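Unit 3: Conditions on Foreign Aid
Course notes, Lirnton Open Course in International Policy
Last updated: 21 February 2021
Shares: 144 | Comments: 10

3.1 Legal conditions and executive discretion

A legislature that funds an international agency may attach conditions to the money. These fall into two classes. A hard condition blocks payment until a stated fact is certified. A soft condition asks only for a report. The difference matters because most disputes between a legislature and a foreign ministry concern the second class, where payment continues whatever the report says.

A waiver clause allows the executive to set a hard condition aside, normally on grounds of national interest. Where waivers are renewed every year without review, the hard condition works as a soft one.

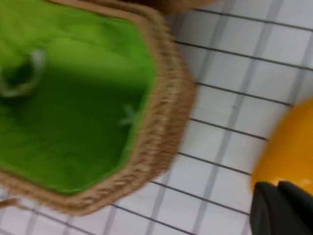 Fig. 3. Woven basket with green lining.

3.2 Definitions of eligibility

Agencies and donors often define the same group in different ways. An agency may count by registration, while the donor counts by present need or legal status. The two totals will then differ – sometimes widely – and both may be correct under their own rules. Students should state which definition is in use before comparing budgets.

3.3 Oversight

Donor audits cover spending. They seldom cover policy, such as who is eligible or when support ends. The Oosthuizen test, used in the rest of this unit, asks 2 things: whether the donor may see the agency's rules, and whether it may refuse payment if they change.

Reading for the next session: the Bridex case file, parts 2 and 3. Written answers are due in December.

This site uses cookies. By continuing to browse you accept our cookie notice.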